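October, late, past 11

Up too long already. Writing this fast before I lose it.

Mom's house closing got moved again. Second time. Gráinne called at lunch, said the buyers want the furnace looked at, then the sump, then who knows. I said fine. What else do you say. Ate a granola bar over the sink and went back to the boxes.

The boxes. I did the hall closet and half the den. Found the Norkeck radio Dad swore he'd fix, found his tax stuff going back forever, found a check stub for $877 with nothing written on the memo line and sat there for ten minutes trying to work out what it was for. Roof? The year the car died? Put it in the keep pile, then took it out, then put it back.

Ese came by at four with soup. She is so good at throwing things away. Held up a lamp, looked at me, gone. I want to be her. We got through seven boxes and she only made me cry once – the birthday cards, Mom kept every one, even the ones I just signed and didnt write anything in.

Moving quote came in from Vonada. $1,898 and that's without the piano. Chibuzor says he has a cousin with a truck. Chibuzor always has a cousin with a truck. Told him I'd think about it. Have to call Vonada back by noon or they give the slot away, so think fast.

Nobody wants the piano btw. Asked Jummai, asked the church. Wakana said maybe, for her kids, if it can be tuned. Need to find teh tuner's number, it was on the fridge but the fridge stuff is in a box now and I did not label that box. Of course. 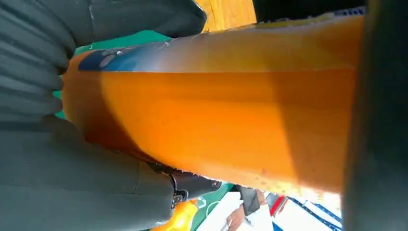

Tomorrow

Call Vonada. Call Gráinne about the furnace guy, does he need me there or just the key.
Tuner's number – try the kitchen boxes first.
Ask Wakana how wide her front door is.
Return Ese's soup pot, wash it first.
Attic if I can stand it. Probably can't.

Back hurts. Lights out.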